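Wolitari folding set - README

Wrist view data from the laundry finishing room at Mansour, September release.
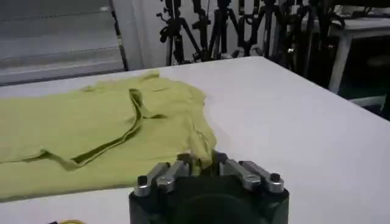
Wrist view, T-shirt on the white table, gripper at the sleeve.

What is in the set

400 attempts at flattening and folding single garments, mostly T-shirts. Each attempt has a wrist video, joint positions and a result label (folded, abandoned, handed over). "Handed over" means a person finished the job. Please read that label before quoting any success rate. The first slide deck on this project left it out, and the number on the slide was much prettier than the real one.

Who labeled it

Carla Zoubi and Duyên Sầm, both folders at Mansour with more years at the table than the rest of us put together. They were paid their normal hourly rate. Where they disagreed, both labels are kept, in the columns label_a and label_b. We did not average them.

What changed on the floor

The plan said the arm would take the dull work and leave people the interesting work. So far the folders spend 2 hours of a shift laying out shirts, clearing stuck ones and refolding what comes back crooked. Lama Darwish, who runs the shift, logs this as "robot support" - it used to be called folding. No jobs have been cut. No one has been promised anything past this contract either, and we would be wary of any paper that uses this set to argue one way or the other.

Known problems

- Deep creases hide the hem, and the labels for hem position are poor there.
- Attempts numbered 5 to 13 have a clock offset between video and joints. Do not train on them.
- Towels and fitted sheets are missing. They make up most of the real load.
- The idle time between attempts was trimmed. Throughput cannot be worked out from these files.

Use

Research only. Worker audio was removed before release and will not be shared on request. Corrections go to Weidong Bai.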